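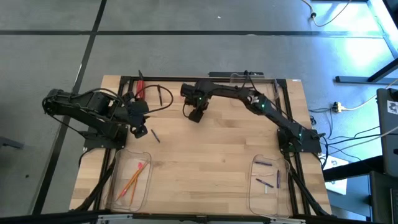

Bok-nam Koo writes that mineral oil never dries, so why does everyone keep putting it on wooden benchtops, and would a hard oil be worth the extra money? Fair question. Thread on finishes for solid timber tops, flat ones you work at.

Mineral oil doesn't cure. It sits in the pores and slowly moves out again, onto paper, sleeves and whatever is left standing on it. Fine for a chopping board. Poor choice for a desk.

Linseed and tung do cure. They take up oxygen from the air and harden. Raw linseed takes so long about it that I no longer keep any. Boiled linseed has driers added. Check the tin, as "tung oil finish" on a label can mean varnish with very little tung in it.

Hardwax oil is a curing oil with wax in it. Easier to patch than varnish, tougher than plain oil. It costs more per litre but goes on very thin, so compare cost per square metre.

Prep. Sand to 100, vacuum, then 150. I stop there for hardwax oil. Go much finer and some products won't take up properly, and the colour can come out patchy on end grain.

Wipe the top with a damp cloth after the last sanding and let it dry. This lifts the grain. Knock it back lightly by hand. Skip this and the first wet cup will do it for you.

Apply thin. Spread, wait 15 minutes, buff off everything that hasn't gone in. Any oil left sitting on the surface goes gummy and stays that way for a good while.

Do the underside as well. One sealed face and one bare face take on moisture at different rates, and the top will cup. Same number of coats on both sides — the bottom can be ugly.

Oily rags: linseed in particular heats up as it cures, and a bunched rag can catch fire. Lay them flat outdoors, single layer, until stiff. Or soak them in water in a metal tin with a lid.

Fixings. Timber moves across the grain with the seasons. Use slotted holes or figure-eight clips, and leave the screws free to slide. A top screwed down tight at all four corners will split or pull the screws.

Marlene Wiegand asks how long before she can use it. Mine gets light use after two days and nothing wet for 7. Cold shed, longer. Read the tin.

Wolfram Hollmann asks about ink. On an oiled top it goes into the grain. Sand the spot at 150, feather the edges out, re-oil. With varnish you might wipe it off, but a scratch in varnish means more work later.

Upkeep on mine is one thin coat each August, plus a patch wherever water stops beading. The Harasym place in Rurnton sells hardwax oil in small tins, enough for a maintenance coat on a desk.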